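Ticket: Fadia duvet cover, single — snaps won't stay closed
Opened by: Somkiat Onsri
Opened: March 6, 2023
Status: Solved

Hi there! I bought the Fadia kids' duvet cover (the single, in the blue with the little whales) from your shop back in October and my daughter is completely in love with it, so please don't read this as a grumpy message. The trouble is the snaps along the bottom. There are 17 of them, and four in the middle pop open every single night. By morning the duvet has crawled halfway out and she's sleeping inside the cover like it's a sleeping bag, which she thinks is hilarious and I think is a lot of work before breakfast.

What I've tried so far:

Washed it inside out, snaps closed, on cool. No change.

Pressed each snap shut on a hard table with my thumb until it clicked. They do click! They just let go again once she starts kicking.

Swapped the duvet. We had a thick Eslow winter one in there, so I borrowed the thinner Coste from my son's bed. Better the first night, then right back to popping.

Order was shipped to the Plistow address if you need to look it up. I no longer have the box or the card that came with it, sorry.

Reply from support

Hi Somkiat, thank you for all the detail, and we're glad the whales are a hit. Could you tell us whether the four snaps are next to each other, and whether the fabric around them looks stretched or torn? Also, what size is the duvet that's inside? The Fadia single is cut a little narrow, and an oversized duvet pulls hardest on the center of the opening.

Reply from Somkiat

Yes, all four are side by side, right in the middle. The fabric looks fine to me, no holes, no loose threads. I measured the Eslow and it's two inches wider than what your label says the cover is for, so I guess that's one mystery half solved. The Coste is the right size though, and it still happens with that one.

I had a closer look last night with a flashlight. On those four, the little ring on the socket side sits flatter than on the others. I can push them together with one finger, and the good ones take a proper squeeze. Let me know if you need anything else — I've got the cover off the bed today anyway. 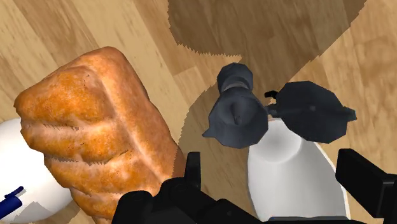

Attachment 1: bread loaf on a wood surface

Reply from support

Thanks, Somkiat, the bit about the flat rings is what we needed. Those sockets have spread and won't grip again for long. You could try squeezing the rim very gently with padded pliers, but we'd only call that a stopgap. We can send either a strip of replacement snaps or a new cover in the same print. Which would you like?

Reply from Somkiat

I did try the pliers (with a sock over the jaws, very fancy) and got two of them to hold for one night. The other two didn't want to know.

I'll take the new cover, please! I can sew a button but I don't trust myself with snaps, and she has made it very clear that it has to be whales. Can you check that the single in blue is still around? The site only showed me the green one this morning.

Reply from support

We have the blue single and have set one aside for you. No need to send the old one back.

Reply from Somkiat

It came today. All 17 snaps need a real squeeze, including the middle ones. Coste duvet is in, the Eslow has gone to the guest bed, and we've had a few nights with everything still where it should be in the morning. The old cover is now a tent in the living room. You can close this one — thanks so much for the help!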